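Unit 4: Silent grasp loss in a tabletop packing task

Robot Handling Lab, course handout. Prepared by Priit Adomaitis.

4.1 Background

This unit covers one failure in detail. The task was tabletop packing: small household objects are moved from a table into an open box by two grippers working from demonstrated motions. The demonstrations were collected with hand-held grippers in a furnished home. The policy trained on them, under the project name Mangundap, was then run on a two-arm cell at the Mullemau site.

The fault was a silent grasp loss. The gripper closed on an object, reported a valid grasp, lost the object during the lift, and completed the placing motion with nothing between the pads. The controller logged the cycle as a success. In the run examined below there were 43 logged cycles, of which 4 ended this way. No alarm was raised in any of them.

Read section 4.3 before the lab session. The log format is in the appendix to Unit 3.

4.2 Object set and contact conditions

Object sets for packing are mixed on purpose. A rigid box gives two parallel faces and a large contact area. A jar on its side gives line contact along a curved wall, and the contact shifts if the approach is not square to the axis. A thin plastic bag gives almost no reaction force until the contents are pinched. Each of these needs a different closing width and produces a different motor current at contact. 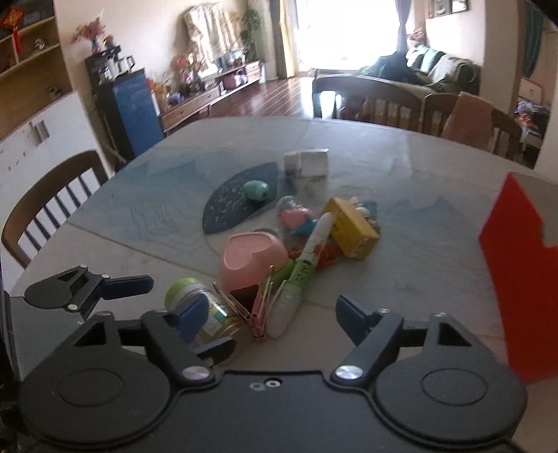
The grasp check in the Mangundap controller used one threshold for all of them. A grasp was declared valid when motor current exceeded the threshold while finger width was above the fully closed value. Both conditions were sampled once, at the end of the closing motion. Neither was sampled again until the fingers opened over the box.

Consider a cylinder gripped above its center line. At the moment of closing, the pads press on the wall, the current rises and the width is well above zero. Both conditions are met. Under lift, the pads slide up the curved surface and the object is pushed down and out. The fingers then close fully, but the check has already been passed.

4.3 Sequence of the fault

The sequence below is taken from the joint log of the second arm. States are named as in the controller source.

APPROACH. Normal. Pad height above the table was at the upper limit of tolerance.
CLOSE. Current over threshold, width valid. Flag GRASP_OK set.
LIFT. Width drops to the closed value. Current falls, then rises again as the pads meet. Flag GRASP_OK unchanged.
TRANSFER. Normal path, no load.
RELEASE. Fingers open over the box. Cycle logged as success.

The second rise in current during LIFT delayed the diagnosis. Reinaldo Figueiredo, reviewing the current trace on its own, read it as a firmer grip. Plotted against width, the same rise is plainly pad-on-pad contact. Always plot the two together.
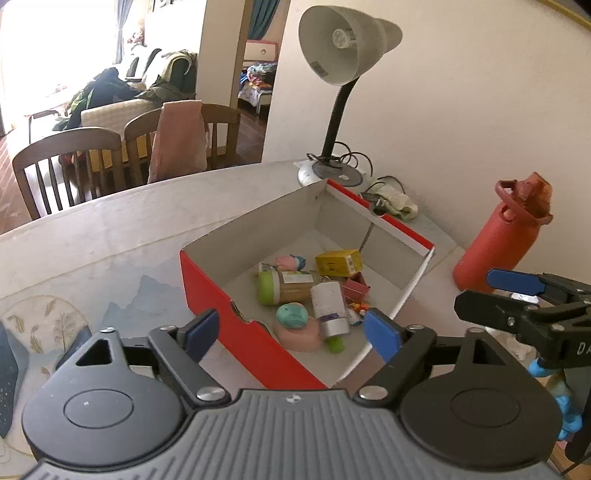
A secondary effect is more serious from the safety side. An object lost in LIFT may remain where it was, fall flat, or roll. The planner removed the object from its table map when GRASP_OK was set, so for the rest of the run the object did not exist as an obstacle. In 2 of the 4 cases the other arm was later routed through the occupied space. One contact resulted, with a glass jar, at reduced speed. The jar did not break. The run was stopped by hand from the operator station.

4.4 Corrective measures

Three changes were made before the cell was restarted.

a) Width and current are sampled continuously from CLOSE to RELEASE. A drop in width to the closed value clears GRASP_OK and holds the arm.
b) The table map is updated only after RELEASE, and only if the flag was held throughout the transfer.
c) The pads are checked for wear and residue at the start of each shift. Pads are supplied by Grukport; the replacement procedure is on the Handik service sheet kept at the cell.

Measure (a) does not detect a partial slip in which the object stays between the pads at a new angle. That case remains open - treat it as a known limit of the method.

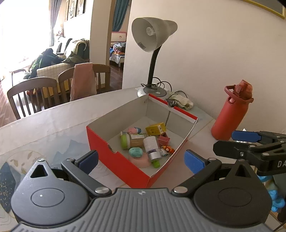
Figure 4.3. Gripper open above the packing box, with a second gripper at the right.

4.5 Lab exercise

Work in pairs. Use the log set on the course server.

1. Plot width and current on a common time axis for each cycle.
2. Mark every cycle in which the width reaches the closed value before RELEASE.
3. Propose a hold time for measure (a) that does not trip on sensor noise. State the noise level you assumed.
4. Describe how the stop state should treat an object whose position is no longer known. One page at most.

Bring printed plots to the session. Reports without axis units will be returned unmarked.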